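Workshop Tips > Wiring and Cables
Posted in September by Ngan-ling Tang

Cable habits for a two-arm bench build

We have had the pair of white arms on the bench at the Skelix workshop since spring, and most of the hours lost on them went to cables. The motors and the software caused less trouble than I expected. These are the habits that stuck, in no special order. Most of them would suit a home printer or a small mill just as well.

Bolt both arms to one rail. Ours sit on a black slotted aluminum extrusion, so the spacing between the bases stays put when the table gets bumped. Put the nuts in the slot before you close the ends. Prasert Wongsuwan built his first and had to take it apart twice to add nuts.

Run each cable along the outside of the arm. The inside faces the work, and anything hanging there will get caught sooner or later. Fix the cable at the links and leave a loop at every joint. 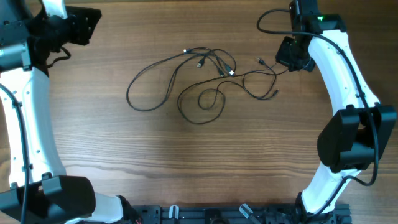
To size a loop, bend the joint by hand as far as it goes in both directions with the power off. The cable should never pull straight. Then bend it again with the next joint also at its limit, which is where mine came up short. I had cut a run at 340 mm and needed another 54 mm to clear the elbow. Cut long and trim later.

Use clips you can open. Zip ties are fine for the base, where things stay as they are. Farther up the arm you will be swapping cables more often than you think, and snipping a tie next to a motor lead is a bad way to spend an evening. If you do use ties, leave them loose enough that the cable slides under them with a light push.

Label both ends of everything before it goes on the arm. Masking tape and a fine marker will do. Write the joint number on the tape, fold it over on itself to make a flag, and keep it an inch back from the plug so it doesn't get in the way of the socket.

Set the speed low for any first run. We keep ours at 28 percent until a motion has gone through a full cycle with someone standing at the power switch. Solomiia Skoryk wired that switch to the front of the bench at hip height. You can hit it without looking.

Pick practice objects that are soft and cheap. Old charging cables are good for this. They bend every way, they don't roll off the table, and they can't crack a finger if the grip closes too hard. Go through the junk drawer and pull out the ones with worn jackets or bent tips. Don't plug them into anything again.

When gripping a bundle, go for the place where most of the strands cross. A grip on one outer loop only drags that loop. Come down with the fingers open wider than looks right, close slowly, and stop for a second before lifting.
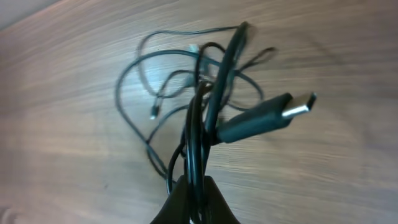
Watch the plugs on the way up. A USB-C plug is stiff compared to the cord behind it and tends to hook on the next loop over. If one hooks, lower the arm and open the fingers. Don't shake it. Shaking pulls the knot tighter, and it is hard on the small wrist motor.

Check finger pads every 160 cycles or so you can read the wear before it costs you a grip. Wipe them with a damp rag, let them dry, and look along the edge for a shiny strip. That strip is where the pad has gone smooth. A few strokes with fine sandpaper will bring back some bite, but after the second sanding I replace them.

Wipe the table too. Sawdust from the other end of the room gets into the rail slot and under the bases. A dry paintbrush clears the slot better than a vacuum does.

At the end of a session, park both arms low, turn off the power, and coil the spare cables separately with a strip of hook-and-loop tape on each. The tape is sold by the roll and cuts with scissors. Kai-wen Man keeps a roll in the drawer under the vise, so put it back there when you are done with it.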